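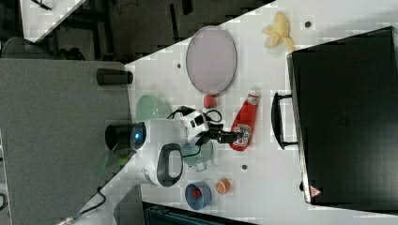 Ketchup, lying down.

Against the Refrigerator Door

I own 6 mustards. I didn't set out to own 6 mustards. One was bought, one was a gift, and the others seem to have arrived the way cousins do, for a weekend, and then it was October and they had a shelf.

My position is simple and has cost me some goodwill at home: a household needs four condiments. Pick your four. Everything else should be bought for a particular dinner, finished at that dinner or shortly after, and mourned briefly.

The usual objection is that a full door means a generous house. My friend Catalina Garrido makes this argument well, mostly because she makes it while feeding me. She has chutneys. She has a jar from Skarnness, where she spent one rainy vacation, that contains something brown and pickled whose label none of us can read. She has kept it through two apartments. When I asked what it went with, she said, "Oh, cheese, probably," in the voice of a woman who has never opened it.

That's my trouble with the door. Very little of it is food. It's a scrapbook with a light in it. The hot sauce is from the year we were going to be people who liked hot sauce. The tahini is a recipe somebody tore out of a magazine. The capers are just capers, but there are three jars of them, each bought by a person standing in a store and unable to picture the inside of their own refrigerator. 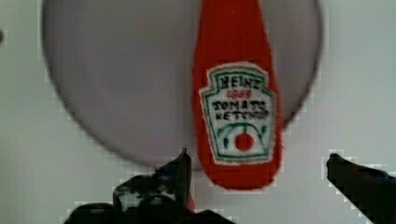 Ketchup makes the four in my house, and I've been asked to defend that. Lorena Navarrete, a serious cook, considers it a sauce for people who have given up. Fine. I have given up, usually by 6 in the evening, and I'd like something on my eggs. Ketchup has never asked me to be more interesting than I am. You know what it tastes like before you open it, and you know who in the family will take too much.

The other three are a mustard (one!), soy sauce, and mayonnaise. I can feel you disagreeing about the mayonnaise. Ohemaa Alhassan dropped it years ago in favor of a pepper sauce she makes herself in batches large enough to worry the neighbors, and I can't say she's wrong. The rule doesn't care which four. It only wants you to choose, and choosing is the part we hate. As long as there's room in the door, we can go on being someone who might make a Thai salad.

I'll admit the system has leaks. Salsa, I've ruled, is a vegetable. Jam lives on the second shelf and so falls outside my jurisdiction – my wife's ruling, that one, and not open to appeal. And last month I came home from Troncoso's, the deli on the corner, with a fig mustard, because the man let me try it on a cracker and I have no spine where crackers are concerned.

So that makes seven. It's very good, if you're wondering. I've had it on ham, on a pear, and once on the spoon. The others haven't moved over to make room for it, and I haven't thrown any of them out yet, but I've turned their labels to the wall.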